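Automatización › Manipulación › Pinzas y brazos

Capítulo 7. Comparar dos pinzas en una misma mesa
Por Annag Sutherland — septiembre de 2021

En los capítulos anteriores hemos estudiado cada pinza por separado. Ahora el lector debe compararlas, y para esto necesita una tarea común. En el laboratorio de Rudau elegimos recoger una mesa después de comer, con dos brazos que trabajan a la vez.

Los palillos son delgados y se apoyan de manera distinta en cada intento; los restos de cacahuete y de arroz exigen llegar muy cerca del fondo de la bandeja. Una pinza buena para el plato puede ser mediocre para un grano.

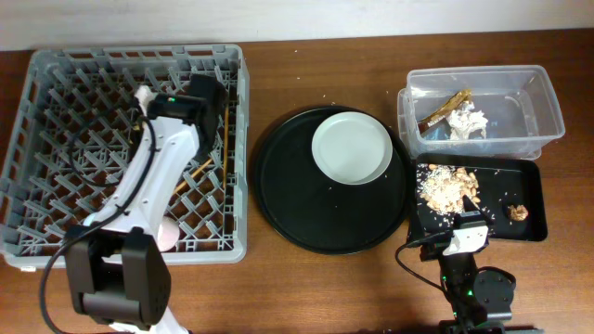

Evander Purves objetó que con 16 intentos por objeto no se puede elegir una pinza, y que él pediría 97 antes de firmar un informe. Su objeción es justa — la retomamos en el apartado 7.3, junto con el error de muestreo.

Antes de empezar, anote la apertura máxima de los dedos y la fuerza de cierre. Mantenga el mismo controlador en toda la serie.

Comentarios

Brunditel: ¿El apartado 7.3 sirve también para pinzas de vacío?

Chaudhry: Repetí la serie en enero con otro controlador y el orden de las pinzas cambió.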